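Home Guides Sim Teleop Hardware Contact

Collecting pick demos in sim - the short version

6 min read

Wrote this up for the Melport people joining in January. Assumes you have Udau installed and a scene that loads. If not, do the setup guide first, then come back.

Before you record

Pick one task sentence and freeze it. "Pick up the grey object from the sofa." Same wording every episode, copy and paste it. We had 2 spellings of the same task in the Lirkport set and the loader treated them as separate tasks. Lost a morning on that.

Set the control rate and leave it alone. Check the gripper channel is actually being logged - open one test episode and plot it. Flat line means you forgot to tick the box.

Home pose, then nudge it. Don't start every episode from the exact same joints or the policy just memorizes the first second.

Recording a pick

1. Reset. Wait for objects to settle. If something is still sliding, reset again.
2. Come in high, fingers pointing down, open.
3. Line the fingers up across the narrow side of the object. Rotate the wrist now, not at the bottom.
4. Go down slow. Slower than feels natural.
5. Stop with a fingertip either side. Pause a beat. Close.
6. Lift straight up, hold, end episode.

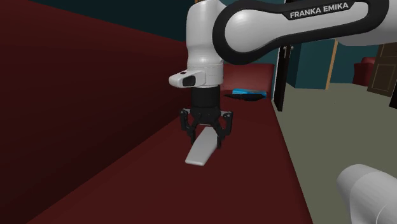

Franka arm at the sofa, fingers down either side of the grey slab. Check your alignment at this point.

Step 5 is where most bad demos happen. People close while the arm is still moving, the object skids, they chase it. Throw those out. If you want recovery examples record them on purpose and tag them "recovery", dont mix them in with the clean ones.

Moving things around

New object pose every episode. Angle too, not just position. Soft furniture scenes are good for this becuase there's a big seat to spread over, but keep the object where the arm can reach it without folding up. Leave the clutter at the far end of the sofa switched on. Change it every 18 episodes, the script will prompt you.

Checking the batch

Run the Akyol checker over the folder. It flags short episodes, missing camera streams and jumps in joint position. Then watch a handful yourself at double speed, the checker can't see a sloppy grasp.

Last batch was 1,194 episodes, 51 rejected. Nearly all early closes.

Naming: scene, task, operator initials, number. No spaces. Push to the shared drive before you log off, and send Nevzat Bozkurt the folder name so he can kick off training overnight.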